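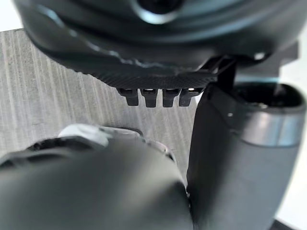 List archive > Cupboards, Drawers and Shelves

From: Glória Morais
Date: Thu 22 October
Subject: Re: the drawer under the kettle

Leitão wrote:
> Has anybody on here managed to get a deep kitchen drawer to stay
> sorted for more than a week? Mine is the one under the kettle and it
> has everything in it: string, birthday candles, the good scissors, the
> bad scissors, takeaway menus from places that have shut. I bought
> the Isent dividers after somebody recommended them and they just
> slide to the back every time I open it. Do I send them back or is there
> a trick to it? I've also got a lot of lids and I don't know what they're
> lids for.

Oh Leitão, I had the same drawer! Mine was next to the cooker and it wouldn't open more than halfway unless you got a hand in and pushed the masher down first. I did that for years.

Don't send the Isent ones back yet. They do slide if you put them straight on the bare bottom of the drawer, but I cut a piece of that rubbery mesh you get for under rugs and laid it in first, and they've hardly moved. Measure the drawer on the inside and cut the mesh a bit small, otherwise it rucks up at the front and catches (I had to take mine out and do it again, with the bad scissors, naturally). If yours is a really deep one I'd also think about a box or two standing up on end for the tall stuff. I used the bottom halves of two shoe boxes and they're still going.

The other thing that helped was getting the string out of there altogether. String, tape, candles, fuses, the spare key for the meter cupboard – all of that now lives in a biscuit tin on top of the fridge, and the drawer is only for things I cook with. I did it over two evenings with the radio on and everything tipped out on a bedsheet on the floor, which I'd recommend if your knees are up to it. Kitchen table if not.

Lids: put every tub you own on the worktop and try them all. Any lid without a tub goes in the recycling that same night, don't let it back in the cupboard. I ended up with 10 tubs that had a lid and a carrier bag full of orphans. I did keep one big lid because it's handy under a plant pot.

Scissors I can't help with, I've got four pairs and can never find one.

Does anyone know if Kanent still do the narrow racks for baking trays? I want one for the gap beside the oven, where the trays are all leaning on each other and come down with a crash whenever I want the one at the back. The gap is 40 cm deep and I don't want anything that needs screwing to the wall. Parnia, I think you had one in your old flat? Was it the wire sort, and did the trays rattle?

I'm doing the cupboard over the sink in November when my sister comes to stay, so I'll report back on that. It's mostly vases.

Glória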